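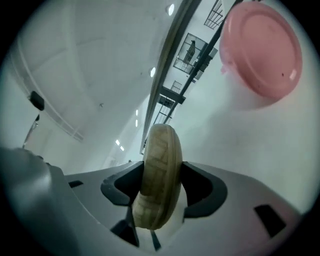

Skustden Vorführtag: Begleitdatei zum Datensatz

Stand: 2024-05-10
Ansprechpartnerin: Yurani Yupanqui (Daten), Vertretung: Percy Paucar
Version: 4

Gegenstand

Der Datensatz enthält Aufnahmen vom Vorführtag bei Skustden. Besucher führten handgehaltene Greifer selbst, nach kurzer Einweisung am Tisch. Aufgezeichnet wurde aus der Sicht der am Greifer montierten Kamera. Ein Roboterarm war an den Aufnahmen nicht beteiligt; die Wiedergabe auf dem Arm von Pindberg ist für September vorgesehen und wird getrennt dokumentiert.

Umfang

Episoden gesamt: 700
Teilnehmende: 40
Maximale Dauer je Episode: 20 Sekunden
Stationen: 4

Die Episoden sind ungleich über die Stationen verteilt. Station A liegt am Eingang und ist deutlich überrepräsentiert. Eine Gewichtung ist nicht vorgenommen worden; wer sie benötigt, findet die Stationskennung in jeder Metadatendatei.

Ablauf der Vorführung

Duván Cusi erläuterte den Aufbau und zeigte je Station einen Durchgang. Danach übernahmen die Gäste. Vorgegeben war nur das Ziel (Gegenstand aufnehmen, anheben, an anderer Stelle ablegen), Griffpunkt und Weg blieben frei. Zwischen zwei Teilnehmenden wurde der Greifer vollständig geöffnet und wieder geschlossen, damit die Fingerweite in der Auswertung einen sauberen Nullpunkt hat. In einigen Episoden von Station C fehlt dieser Schritt, siehe Bekannte Mängel.

Viele Gäste hielten den Gegenstand nach dem Anheben hoch und betrachteten ihn. Diese Abschnitte zeigen überwiegend Decke, Galerie und Beleuchtung der Halle. Sie sind nicht herausgeschnitten, aber mit dem Etikett "halten" versehen. Für das Training einer Greifstrategie sind sie von geringem Wert, für Prüfungen der Lageschätzung bei gegriffenem Objekt dagegen gut verwendbar.

Gegenstände

Verwendet wurden kleine, ungefährliche Teile unterschiedlicher Form und Nachgiebigkeit. Der Holzring mit gerundetem Rand dient als starres Referenzteil. Er lässt sich hochkant zwischen den Fingern halten und verdeckt dabei wenig vom Greifer. Längliche Teile wurden meist quer zur Längsachse gegriffen und hängen dann schräg.
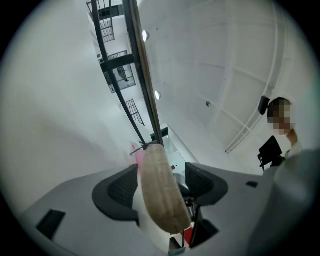
Bei solchen Griffen hängt die geschätzte Objektachse stark davon ab, wie weit das Teil über die Finger hinausragt. Jhonatan Quintero hat die Achsen von Hand nachgetragen. Wo er keine eindeutige Achse festlegen konnte, steht im Feld "achse" der Wert null. Diese Einträge bitte nicht durch interpolierte Werte ersetzen.

Verzeichnisstruktur

episoden/ Videodateien, eine je Episode
meta/ JSON je Episode: Station, Objektklasse, Fingerweite, Etiketten
kalibrierung/ Linsenparameter je Greifer
werkzeuge/ Skripte zum Entzerren und Abspielen (Paket Omby)

Die Videos sind nicht entzerrt. Die Weitwinkeloptik liefert ein kreisförmiges Bildfeld mit dunklem Rand; gerade Kanten in der Umgebung erscheinen darin gebogen. Vor geometrischen Auswertungen ist die zum Greifer gehörende Kalibrierung zu laden. Die Dateien sind untereinander nicht austauschbar.

Personen im Bild

Gesichter wurden vor der Weitergabe verpixelt. Tonspuren wurden entfernt. Eine Zuordnung von Episoden zu Teilnehmenden ist im Datensatz nicht enthalten; Anfragen dazu werden nicht beantwortet. Wird ein unverpixeltes Gesicht gefunden, bitte Episodennummer und Zeitstempel an Yurani Yupanqui melden und die Datei bis zur Klärung nicht verwenden.

Bekannte Mängel

Station C: fehlender Nullpunkt der Fingerweite in einzelnen Episoden, Feld "nullpunkt" auf false gesetzt.
Station B: Zeitversatz zwischen Video und Fingerweite. Das Skript omby_sync korrigiert ihn, die Rohdaten bleiben unverändert.
Helle Flächen in der Halle sind teilweise überbelichtet. Die Belichtungsautomatik war auf allen Stationen eingeschaltet.
Die Objektklassen "weich" und "verformbar" wurden von zwei Personen unterschiedlich vergeben und sind bis zur nächsten Version als eine Klasse zu behandeln.

Verwendung

Freigegeben für interne Versuche bei Skustden und für die Projektgruppe Ccori. Weitergabe an Dritte nur nach schriftlicher Zustimmung von Yeison Cabrera. Nicht geeignet für Aussagen über die Erfolgsquote der Greifer: abgebrochene Versuche wurden am Vorführtag nicht durchgängig gespeichert.

Änderungen gegenüber Version 3

Etikett "halten" ergänzt
Doppelte Episoden an Station D entfernt
Kalibrierung des zweiten Greifers neu berechnet
Feld "achse" von Grad auf Radiant umgestellt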